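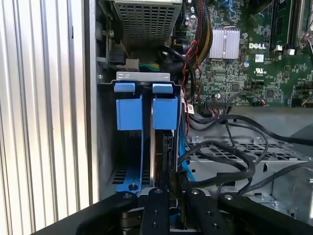

Slide 1: Opening the tower

Good afternoon. Leave the picture up while people find seats. My name is Nhyira Quansah and I look after desktop machines at Sarpong. The talk is on replacing hard drives in old office towers, and how we got through 189 of them between spring and December.

Say early on: this is a talk for people who do the work by hand, in a back room, with a pile of machines on one side. If you run a data center, you will find it slow.

Point to the blue plastic in the middle. That is the drive caddy on a Dell desktop. The two light blue tabs on top are the release. The blue SATA cable runs down next to the drive, and the red, yellow and black power wires come down from higher up. Power supply is at the top, with the square-hole grille. Green motherboard over to the right. Most of the talk takes place in the space between those.

Slide 2: Why we did it

Sarpong had 300 desktops on the books. We planned to replace the lot. Then the budget moved and we were asked to get more time out of what we had. Slow drives were the main complaint from staff, ahead of the monitors and well ahead of the keyboards.

We tested a few machines with new solid state drives and they were good enough for mail, spreadsheets and the Costia booking system. The ones with bad fans or bulging capacitors went to recycling. The rest got a new drive.

Pause here. Somebody usually asks about memory. We left memory alone except where a machine had less than it was supposed to.

Slide 3: Before the side comes off

Shut down from the menu. Unplug at the wall. Hold the power button in for a few seconds. Touch bare metal on the chassis before you reach for anything else, or wear the strap.

Write the asset number on a strip of tape and put it on the case, on the front where you can see it. We mixed up two machines in the first week, and it cost us an afternoon and one very annoyed accounts department.

Lay the machine on its side if the bench is deep enough. Ours was not, so we worked with some of them standing. It can be done but you will drop screws.

Slide 4: Cables first

Take the data cable off the drive before you touch the caddy. Pull on the plug, never on the cable. If it has a metal clip, press the clip. Old cables get stiff and the plastic around the connector on the drive can snap. We broke 4 that way, all in the first month, all by pulling at an angle.

Then the power plug. These are tight. Rock it gently end to end, not side to side. Keep your other hand flat on the drive bay so the whole thing does not flex.

Tuck both cables out of the way. If you leave them hanging they catch on the caddy on the way out.

Slide 5: The caddy

Squeeze the tabs together and lift or slide, depending on the model. Do not use a screwdriver to help. If it will not move, look for a cable trapped behind it.

The old drive comes out of the plastic by bending the sides outward a little. A smaller solid state drive needs an adapter bracket. We bought ours from Stirnetti. The first box had the wrong screws, the second was fine. Check a few before you start on a batch.

Keep any cracked caddies. We ended up using them for parts.

(If running late, skip to slide 7.)

Slide 6: Dust

Do it while the machine is open. Short bursts of air, fan held still with a finger. Start at the heatsink, then the power supply grille, then the bottom of the case. Do it outdoors or by an open door. We did the first dozen indoors and had to clean the room.

Do not open the power supply. Blow through the grille from outside and leave it at that.

Slide 7: Closing up

Data cable on, power on, caddy seated until it clicks. Run your hand along the wires and make sure none of them touch the fan. Start the machine once with the side off and listen. Then shut down, unplug, put the side on, and start it again.

We used Fovero for copying the old disks across. It was slow on drives with bad sectors, so those went on overnight. Anyone with a nearly empty drive got a clean install.

Slide 8: The old drives

All of them went in a locked cabinet with the asset number written on the label. Wipe what can be wiped, and send the failed ones for shredding. Get the paperwork back and file it by asset number. Ours was filed by date for a while and we had to redo it.

Questions

Have the broken connector and a spare caddy on the table for people to handle. Ask for both back before the next speaker sets up.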